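When Lutz Hollmann talks about rye bread, he talks with his whole upper body. We met at seven in the morning in the back of his bakery in Dollerport, where he had been up half the night, and he was still the liveliest person in the room.

"People think sourdough is hard," he told me, pushing a slice across the counter. "Flour, water, salt, and then you leave it alone! The leaving alone is what gets them."

His starter came from his aunt in Flestolen, who carried it over in a mustard jar. He feeds it twice a day and has done so for 33 years, apart from one week with the flu when his neighbor stepped in (he still brings her a loaf every September). It smells wonderful, by the way, like green apples and a little like beer.

I asked how he got from one oven in a garage to selling around 800 loaves a week. He laughed and said the oven was the easy bit. "I bought it off a pizza place that was closing. Getting it through the garage door took 8 of my friends and most of a Saturday's worth of swearing."

The loaf everyone lines up for is the Travow, a dark, dense brick with cracked rye and a spoonful of molasses. He named it after the street where he grew up. The recipe took him years, and he kept every try in a notebook. The one he bakes now is number 219. "Number 218 was pretty good too," he said. "But it stuck to the knife."

He buys his seeds from the Akgül family shop two doors down and toasts them himself, in a dry pan, right before they go into the dough. I tried a pinch while they were still warm and could have eaten the whole bowl.

What about people starting out at home? He got even more excited here, if that's possible. Use a loaf pan, he says, and wet your hands before you touch rye dough. Then let the bread sit a full day before you cut it. "I know, I know. It smells so good. Eat something else!"
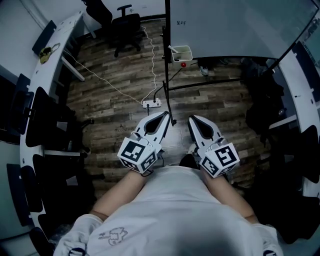 ## Lutz's way with a stale loaf

Cut it thin, brush it with butter and bake it low until it snaps. He eats his with soft cheese and a pickle, standing up, usually before nine.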